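Pre-session check, hand-held gripper stations
Site: Grirnel, upstairs room
Stations covered: 1 and 2
Checked by: Reshma Swanepoel
Next check due: after 300 demonstrations or at the next finger change, whichever comes first

Mark each line OK, Fix, or N/A. Comments go under the section they belong to. Anything marked Fix in sections 1 or 2 stops the station until it is cleared.

## 1. Room and table

- [x] Walkway behind the operator clear, nothing on the floor within arm's reach. **OK**
- [x] Table feet locked, table does not rock when leaned on. **OK**
- [x] Tabletop wiped and dry. **OK**
- [x] Table edges free of splinters and tape residue. **OK**
- [ ] Overhead lights all working. **Fix**

Comments: One tube at the door end flickers at start-up and settles after a minute or two. It does not reach station 1. Station 2 should wait until it is replaced, as the flicker shows up in the recordings and the last batch from there had to be thrown out. Lighting at station 1 is even enough. The operator's own shadow will land on the table if they stand too close, so the floor tape stays where it is.

Please stop moving the table to plug in laptops. The extension reel is under the window and it reaches.

## 2. Hand-held gripper

- [x] Trigger moves freely through full travel and returns by itself. **OK**
- [x] Fingers open to full width with no sticking. **OK**
- [x] Fingers close evenly and meet along the pads. **OK**
- [x] Finger screws checked with the short driver, no movement. **OK**
- [ ] No chips, cracks or sharp edges on either finger. **Fix, minor**
- [x] Handle grip not split, strap stitched and holding. **OK**
- [x] Camera mount tight, lens clean. **OK**

Comments: Do the opening check over bare table with nothing in the fingers, and look at it through the gripper camera as well as from the side. Both fingers should come into view at the same height and at matching angles. If one sits higher than the other, take it off and reseat it before recording anything.

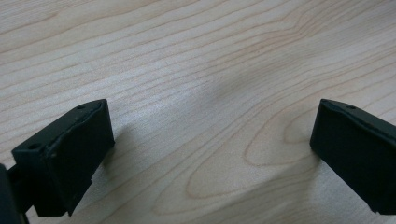 **Grirnel, February**

Station 1, fingers open over the bare top. Heights match. The left finger has a small notch at a corner near the bottom of its front face, with an uneven edge. Its pad faces the other one across the gap. I ran a fingertip and then a cotton rag along the edge and the rag did not catch, so I have left the finger in service. It goes on the replacement list. If the notch gets any longer, or if the rag catches, change the finger the same day.

When a finger is changed, change both. A new pad against a worn one grips unevenly, and the demonstrations come out different from the ones before the change. Write the change in the station log with the demonstration number.

The printed spares are in the drawer marked Durnard. Clean up the screw holes before fitting them. Two of the last set came with the holes too tight, and one screw was forced.

## 3. Cables and power

- [x] Camera cable clipped along the handle with slack at the wrist. **OK**
- [x] No cable crosses the table where the hand passes. **OK**
- [x] Battery at 50 percent or better. **N/A, on mains today**
- [x] Plugs and adapters cool after 15 minutes of running. **OK**
- [x] Recording computer has free space for the full session. **OK**

Comments: The slack at the wrist matters. With the cable pulled tight the operator starts to favor one direction of turn, and that goes into the data as well as into their elbow.

## 4. Operator

- [x] Has read the task card for today. **OK**
- [x] Sleeves above the wrist, no rings or loose bracelets. **OK**
- [x] Knows the stop word and where the recording stop key is. **OK**
- [x] Break timer set. **OK**
- [x] Table height suits the person. **OK, raised one notch**

Comments: Breaks are every 15 minutes of recording for the pick and place tasks. People skip them when they are going well. The gripper is not heavy, but it is held out in front of the body, and two people reported sore forearms during the Kingi set. Swap hands only if the task card allows it.

Move at the speed you want the arm to copy. Fast, jerky grabs are hard on the operator's wrist and the arm will repeat them later with more force than a hand would use.

## 5. Robot arm, replay and remote control

Only needed when the session includes replay or remote control on the Disier arm. Skip for hand-held recording only.

- [x] Emergency stop pressed and released, arm drops out of drive. **OK**
- [x] Second person present and holding the stop. **OK**
- [x] Floor line around the arm visible and unbroken. **OK**
- [ ] First replay of any new demonstration at slow speed. **Not done, no replay today**
- [x] Fingers on the arm same type as the hand-held set. **OK**

Comments: Arm fingers have no chips. If the hand-held set is changed, the arm set has to be compared again.

## 6. Counts

Demonstrations planned for this task: 3,000
Recorded and accepted before this check: 2,000
Limit per finger set before forced inspection: 300

## Open items

1. Replace tube at door end. Station 2 closed until done.
2. Print and clean up two pairs of fingers.
3. Relabel the stop key on the station 2 keyboard, lettering worn off.

Station 1 released for recording at 9:40 a.m.
R. Swanepoel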